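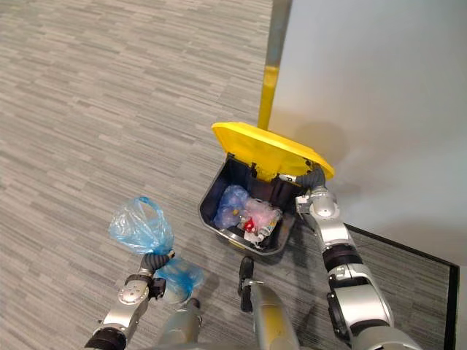

第2章 黄色という色

2.1 章のはじめに

黄色い絵の具をチューブからしぼり出したとき、パレットの上が急に明るくなったように感じたことはありませんか。赤や青を出したときには、あの感じはあまり起こりません。黄色は、いちばん鮮やかなときにいちばん明るい、ちょっと変わった色です。青は鮮やかにすると暗くなり、赤は中くらいの明るさに落ち着きます。ところが黄色を暗くしていくと、あるところから「暗い黄色」とは呼びにくくなって、オリーブ色とか茶色とか、別の名前が欲しくなる。この章では、そういう黄色の性格を、光、目、顔料と染料、ことば、そして町の中での使われ方という順に見ていきます。

第1章で扱った三つの用語、色相・明度・彩度は、この章でも遠慮なく使います。あやふやな人は第1章末の用語表を開いたまま読んでください。計算はほとんど出てきませんが、色紙と鉛筆は手もとに置いておくことをすすめます。読むだけより、ずっと楽しい章です。

ふだんの室内でも黄色はよく見つかります。章の最初の写真のごみ箱は、本体が濃いチャコールグレー、ふたが鮮やかな黄色です。無彩色に近い色と黄色を組み合わせると、明度の差も彩度の差も大きくとれます。この配色については2.5節でもう一度考えます。

2.2 光としての黄色

虹の中で黄色が占める幅は、びっくりするほど狭いものです。プリズムで太陽光を分けてみると、赤や緑や青にはゆったりした場所があるのに、黄色は橙と緑のあいだに細い帯となってはさまっています。波長588ナノメートルの光だけを取り出して暗い部屋で見れば、ほとんどの人が黄色と答えるでしょう。そこから長いほうへ少し動かせば橙がかり、短いほうへ少し動かせば緑がかってきます。私たちの目は、このあたりの波長の違いにとても敏感です。

では、レモンの皮から目に届いている光は、その細い帯の光だけでしょうか。違います。レモンの皮は、赤から緑までの広い範囲の光をまとめて反射し、青や紫の光を吸収しています。届くのは幅の広い混ざりものの光で、それでも私たちには澄んだ一つの色に見えます。黄色い物が明るく見える理由の一つはここにあります。反射している光の範囲が広いので、全体の量が多いのです。青い物はそうはいきません。反射するのは短い波長のほうだけで、残りは吸収してしまいます。

テレビやスマートフォンの画面には、さらにおもしろいことが起きています。一般的な画面の発光部は赤・緑・青の組で、黄色の光を出す部分はありません。画面の黄色い花を虫めがねで拡大すると、赤い点と緑の点が並んで光っているだけです。初めて見る人はたいてい声を上げます。ぜひ自分で確かめてください（目を近づけすぎないように、画面は少し暗くしておくこと）。

やってみよう 1
白い画面、黄色い画面、青い画面を用意し、それぞれを虫めがねで観察して、光っている点の色をノートに描きなさい。次に、黄色い画面の明るさを最低まで下げ、まわりを暗くした場合と明るくした場合とで、色の名前が変わるかどうかを書きとめなさい。

2.3 目の中の黄色

網膜には、明るいところで働く錐体という細胞があり、感度の山の位置によってL、M、Sの三種類に分けられます。Lは長い波長、Mは中くらいの波長、Sは短い波長によく反応します。ここに「黄色用」の錐体がないことに注意してください。黄色く見えるのは、LとMがどちらも強く反応し、Sがあまり反応していないときです。

前の節の謎がこれで解けます。単一の波長の光でも、レモンからの広い範囲の光でも、画面の赤と緑の点でも、L・M・Sの反応の組が同じになれば、目にとっては区別がつきません。物理的には別のものなのに同じ色に見えるこうした組み合わせを、条件等色（メタメリズム）と呼びます。試験に出るかどうかはさておき、私が色彩学でいちばん好きなことばです。家の中でぴったり合っていた上着とスカーフが、外に出たとたんにちぐはぐに見えるのも、条件等色のいたずらです。

目から脳へ向かう途中では、錐体の信号が引き算や足し算をされて、赤と緑、黄と青という対の形に組み直されると考えられています。「赤みの黄色」や「緑みの黄色」は思い浮かべられるのに、「青みの黄色」が思い浮かべられないのは、そのためだと説明されます。黄と青がシーソーの両端に乗っているようなものです。黄色い紙をじっと見つめてから白い壁に目を移すと、青みを帯びた残像が現れます。シーソーが反対側に傾いたわけです。

色覚には個人差があります。LとMの働きの違いによって、赤と緑の見分けがつきにくい人は珍しくありません。そうした人にも、黄と青の違いは比較的わかりやすいことが多いとされています。案内図や路線図の色を決めるとき、黄と青の組が頼りにされる背景の一つです。

2.4 顔料と染料

人が使ってきた黄色の中で最も古いものの一つが、黄土です。鉄の化合物を含む土で、洗って細かくすればそのまま絵の具になります。おだやかで、少し眠たげな黄色ですが、光にはめっぽう強い。しかも焼くと水が抜けて赤くなるので、一つの土から二つの色がとれます。

土の黄色では物足りなくなった人々は、植物に目を向けました。日本では、刈安、黄檗、梔子、鬱金などが使われてきました。刈安はイネ科の草で、灰汁や明礬を媒染に使うと、わずかに緑みのある澄んだ黄色になります。黄檗は木の内皮を使い、媒染なしでも染まります。この染料で染めた紙は虫がつきにくいといわれ、経典の用紙にも用いられました。梔子は実を使い、こちらは赤みのある温かい黄色で、食べ物の色づけにもおなじみです。栗きんとんの、あの色です！

困ったことに、植物の黄色には光で色あせるものが少なくありません。古い織物や挿絵で木の葉が妙に青く見えることがありますが、緑を作るために青と重ねた黄色が先に消えてしまった結果である場合があります。美術館で青い葉を見つけたら、元の緑を想像してみてください。絵の季節が変わって見えるはずです。

鉱物から合成する黄色では、鉛を含むクロムイエローが近代の絵画を大きく変えました。力強く、下の色をよく隠しますが、毒性があり、ものによっては暗く変色します。そののちカドミウムイエローや各種の有機顔料が加わり、いまの画材店の棚ができあがりました。

コラム 染め場のノートから
バスウッド（Buswood）の染織工房で長く教えているパヴィトラ・レッディさんに、刈安の染めの記録を見せてもらいました。一冊のノートに、同じ草で染めた糸の見本が38本、媒染と水を変えながら貼りつけてあります。シア（Xia）川の水で染めた糸は、どれも少しくすんでいるそうです。「最初は腕が悪いのだと思って、毎朝やり直していました。水に鉄分が多いと気づいたのは二年目の12月です」とレッディさん。ノートの端には、お茶のしみの横に「この色は失敗、でも好き」と鉛筆で書いてありました。くすんだ糸のほうは、その後ショールの縁に使われています。

2.5 目立つ黄色、隠れる黄色 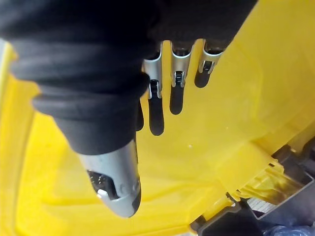 図2-2 黄色いプラスチックの面と黒い布

黄色と黒は、標識の配色として世界の多くの地域で使われています。明度の差がとても大きいので、遠くからでも形が読みとりやすいのです。踏切、工事現場の柵、階段の縁など、注意してほしい場所にこの組がよく現れます。図2-2のような面と面の隣り合いでは、色の境目に目が行くことを確かめてください。つやや質感が違っていても、明度差の効果は残ります。

ところが、同じ黄色でも白の隣に置くと、とたんに弱くなります。白い紙に黄色のペンで書いた字が読みにくいのは、彩度にはたっぷり差があるのに、明度にほとんど差がないからです。字や細い線の形を読みとるとき、目は彩度の差より明度の差を頼りにします。黄色は、背景しだいで主役にもなれば行方不明にもなる色だと覚えておきましょう。

コラム カッロフの停留所
カッロフ（Callov）の町では、バス停の時刻表を作り直すにあたり、最終便の時刻を黄色い字で目立たせる案が出ました。地は白でした。試し刷りを担当したイーホル・スタシウさんは、夕方の停留所に案を貼り、通りかかった16人に最終便の時刻を読んでもらったそうです。すらすら読めたのは、そのうち2人。案はその晩のうちに、黄色い帯の上に黒い字を置く形へ改められました。スタシウさんの手帳には「色は合っている。置き場所が違う」とあります。なお、街灯の光の下では帯の黄色と隣の薄い橙が見分けにくく、橙はのちに青に替わりました。

ごみ箱のふたや本体の色にも、置かれる場所の色との関係があります。床や壁がグレーや白のような無彩色なら、黄色はよく浮き上がります。菜の花畑のような場所では話が変わってくるでしょう。目立つ色という決まった色があるように語られがちですが、正しくは、目立つ組み合わせがあるのです。自分の教室で、壁・床・机の色を調べてから、どんな色の物がいちばん早く目に入るかを予想してみてください。

やってみよう 2
同じ大きさの黄色い紙を何枚か切り、白、薄いグレー、濃いグレー、黒、青、橙の台紙に一枚ずつ貼りなさい。廊下の端に並べ、離れたところから見て、形がはっきり見える順に記録しなさい。次に、目を細めて見たときの順と比べなさい。順番が入れ替わったものがあれば、その理由を明度と彩度のことばで説明しなさい。

2.6 黄色を表すことば

日本語の「黄色」は、少しおもしろい立場にあります。「赤い」「青い」「白い」「黒い」とは言えても、「黄い」とは言いません。「色」をつけて「黄色い」とします。茶色も同じです。古い日本語で形容詞になった色名は赤・青・白・黒の四つで、黄や茶がいまの形の形容詞になったのは後のことと考えられています。色名の歴史は、色そのものの歴史とは別の速さで進むのです。

そのかわり、黄色のまわりには豊かな名前が集まりました。山吹色、刈安色、鬱金色、菜の花色、卵色、芥子色、支子色。ほとんどが植物や食べ物の名で、使われた染料をそのまま伝える名もあります。山吹色は赤みに寄り、刈安色は緑みに寄る。この二つを並べて見るだけで、黄色という一つの名前の中にどれだけ幅があるかわかるでしょう。

一方、「黄色い声」という言い方はどこから来たのでしょうか。いくつかの説がありますが、決め手はありません。高く鋭い声に、明るく鋭い色を重ねる感覚は、わかる気がします。では低い声は何色でしょう。クラスで聞いてみると、意見はかなり割れるはずです。

次の2.7節では、実際に色票を使って黄色の範囲をはかります。どこまでが黄色で、どこからが橙か、隣の人と線を引く場所を比べるところから始めましょう。色票のセットは一班に一組です。窓ぎわの席の班は、カーテンを閉めてから箱を開けてください。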